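The Long Afternoon of the Pegboard

The pegboard in my parents' house came from a school supply shop in Campbell and had 39 holes, two of them plugged with candle wax. It lived on top of the refrigerator. On wet days it came down, and whoever was youngest got the first turn.

Boards like it have never gone out of production. Brornness, a small maker with a shop behind the Campbell rail depot, keeps 121 patterns on its shelves, from toddler boards with pegs as thick as a thumb to travel sets that need tweezers. Most sell for less than a paperback. The shop cuts around 300 boards a month, more in the fall, when clinics and preschools order.

The older patterns are maple, sanded by hand and left plain. A newer line called Samance is all white, with colored pieces, and it sells to people who want a board out on the coffee table. I bought one in April and have used it most evenings since. The pegs fit closely. If you come in at a slant the peg stops at the rim, and you have to back off and straighten it.

Griretti, the other name collectors bring up, closed its workshop years ago. Its boards turn up at estate sales, usually short a few pegs. Pattern 304, a double row with a lidded tray, is the one people ask for. 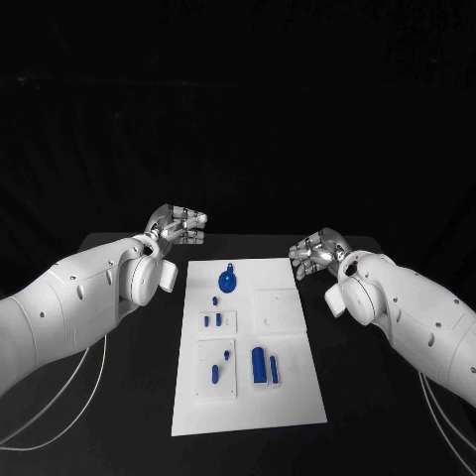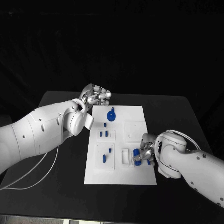
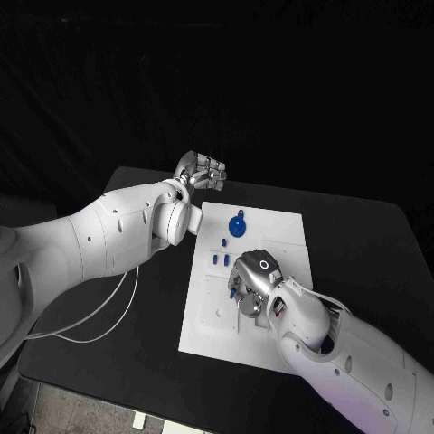

White boards with blue pieces.

Color matters more than I expected when I started trying out boards for this article. On maple, a natural peg disappears as soon as you set it down, and I spent a lot of time patting the table. Blue on white is easy to find, even in a dim room. In the last picture the small peg is tilted just over the board, and it still stands out clearly against the white. A dark table helps too, for the same reason. I now keep a black place mat under mine, and I lose fewer pegs to the rug.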